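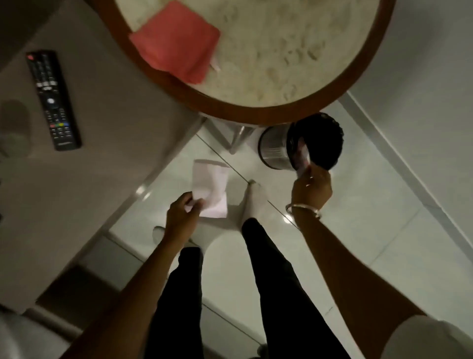
Preparing a living area for a mobile tidying robot

Scope: single-level rooms with hard flooring, one robot, adult occupants. Workshops and stairs are covered on the Ovard page.

Before each run

Pick up loose paper by hand. Tissues, receipts and thin paper bags are the items most often missed by floor-level sensing, and they wrap around a drive wheel without tripping the stall cut-out. Crumpled tissue goes straight in the bin and is pushed down below the rim. If it sits proud of the liner, an arm passing over the bin may catch it and drag the bag out.

Fold the liner over the rim by at least 80 mm and tie off the slack. A dark liner in a brushed steel bin gives poor depth readings on most units. Set the bin as a fixed object on the map and leave it in the same spot. If it has to move, re-run the map.

Remotes stay off the floor and off the edge of the sofa. Put them in a tray. On the Nodum and Clumuvura units a remote is classed as "do not grip" by default, and this setting should be left alone.

Cloth napkins may stay on the table if folded. Remove any paper from underneath first, as the gripper will take both layers together.

Glossy tile

Polished tile reflects ceiling lights, and some units read the bright spots as spills. Dim the downlights nearest the travel path or switch to side lamps. Do not mask the sensor. Sepehr Mirzaei logged 26 false stops in one evening on pale gloss tile, almost all of them under the same row of fittings.

Metal table bases with splayed legs need a keep-out margin of 25 mm beyond the widest point of the foot. Measure at floor level, not at the rim.

People in the room

Pause the unit before reaching into a bin or under a table within its working radius. The pause must be confirmed on the unit itself. A phone app showing "paused" is not confirmation.

Socks on glossy tile are a slip hazard when stepping clear of a moving base. Wear shoes or grip soles. Take off bangles and loose bracelets before clearing a jam, and roll sleeves above the elbow.

Labelling

Mark the emergency stop in a colour that contrasts with the housing. Grey on grey fails our checklist.

Records

Keep a run log with date, fault code and action taken. The Shahbazi template has 1,872 rows, enough for most households. Replace wheel brushes every November regardless of wear.

Checklist revised Jul 9, 2022. Corrections to Melaniia Tymoshchuk.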